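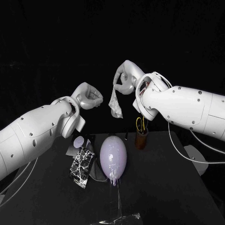
A lavender egg shape on a dark table, clear plastic wrap over the lower part.

Egg balloons: frequently asked questions

These answers cover the egg-shaped balloons in the Lalumov range, catalogue number 2716, sold from our shop in Urnbridge and by mail. For helium, arches and venue work, see the hire page.

Ordering and colours

What colours do the eggs come in?
Lavender, mint, lemon and off-white. Lavender is the one we sell most of. It's a pale shade and looks greyer under cool white lights than it does in daylight. If you're matching napkins or a tablecloth, ask us for a deflated sample first. We'll put one in an envelope for the price of the stamp.

How big are they?
The large egg is 600 mm around the widest part when filled to the line on the packet. The small one is meant for place settings and sits comfortably on a side plate.

Can I buy one on its own?
Yes, in the shop. Mail orders are in packs of two.

Do they come filled?
Only if you collect. Filled eggs are wrapped in clear plastic for the trip home and are ready after 3 pm. Mail orders go out flat in a packet.

Unwrapping

What's the best way to get the wrap off a filled egg?
Put it on a clear table and find the loose end of the plastic. Lift that end away from the surface and work around the egg, keeping the wrap slack. Please don't use scissors or a box cutter. Most of the eggs brought back to us burst in the first minute had a small straight cut in them.

Take rings and bracelets off first. Long nails are fine if you use the pads of your fingers.

The wrap clings and keeps coming back. What can I do?
Static. It's worse in winter with the heater going. Run a barely damp cloth over your hands, then try again. You can also lay a damp tea towel beside the egg and drop the plastic onto it as it comes away — it will stay put there.

Is the wrap recyclable?
Soft plastic can't go in the kerbside bin in Urnbridge. Bring it back to the shop and we'll use the clean pieces again. The cardboard sleeve goes in with your paper.

Cleaning and finish

There are fingerprints on mine. How do I get them off?
Use a soft, dry, white cloth. Dye can come off coloured cloths onto the paler eggs, and paper towel leaves fine scratches that show up under a lamp. Hold the cloth stretched between both hands and draw it lightly over the top, then turn the egg and do the next part. Pressing harder doesn't help.

For sticky marks, dampen one corner of the cloth with plain water. No window cleaner, no eucalyptus oil, no methylated spirits.

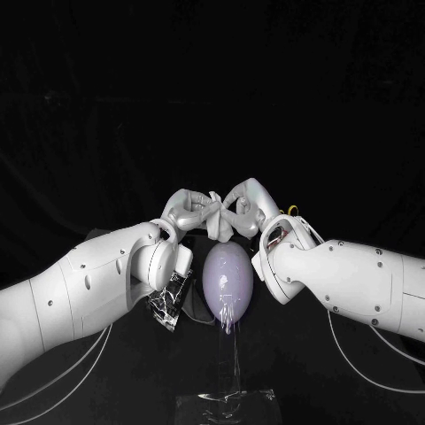
Noreen Ní Chonaill wrote to us that an old cotton hanky did a better job on her lavender ones than the microfibre cloth we used to recommend, which had dragged and squeaked. She irons the hanky first so there are no hard creases in it. We've tried it and have changed our advice: cotton, well washed, with the hem kept off the surface.

Can I put a shine spray on?
You can, but not on the lavender. It goes blotchy within the hour. On the mint and lemon, spray the cloth outdoors and wipe it on thinly.

Why has my egg gone cloudy?
Sunlight, usually, or a warm car. Cloudiness does no harm to the balloon and can't be wiped off. Keep it out of direct sun until the day.

Setting up on a table

How do I stop it rolling?
Each mail order pack includes a clear ring for the egg to sit in. If you've lost yours, a strip of card taped into a circle does the job. On a polished table, put a scrap of felt under the ring.

Does it matter what it stands on?
A dark cloth or a dark tabletop makes the pale colours look stronger. Check the surface for crumbs and grit before you set the egg down. Glitter is hard on balloons and we'd keep it for another table.

Can I write on it?
Yes, with a soft paint marker, before it's completely full. Colm Brennan in the shop will do lettering on collected orders if you give him a day's notice and write the name down for him. Spelling over the phone has gone wrong too often.

Small parts and packets

What do I do with the packets and ties?
Clear them off the table as you go. Clear packets are easy to miss on a dark surface, and the shiny ones blow about. Keep a bowl or a paper bag within reach and empty it before children or pets come in. Burst pieces go in the bin straight away.
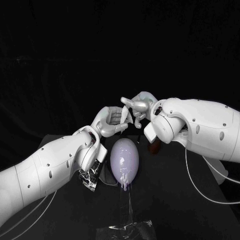 Returns and problems

My egg arrived with a hole in it.
Keep the balloon and the packet and send them to Dolan, PO Box 903, Urnbridge. Mark the hole with a bit of tape so we can find it. We replace these without a receipt.

It burst while I was unwrapping it.
We'll replace the first one at no charge. After that they're at the usual price.

It's gone soft overnight.
Some softening is normal with air-filled eggs, and a cold room makes it look worse. Let the room warm up before you top it up.

Who do I contact about a large order?
Ginette Langlois handles orders for events, including everything going to the Donescombe hall. Ring the shop in the morning and ask for her. For Easter, please order by the end of February if you want lavender.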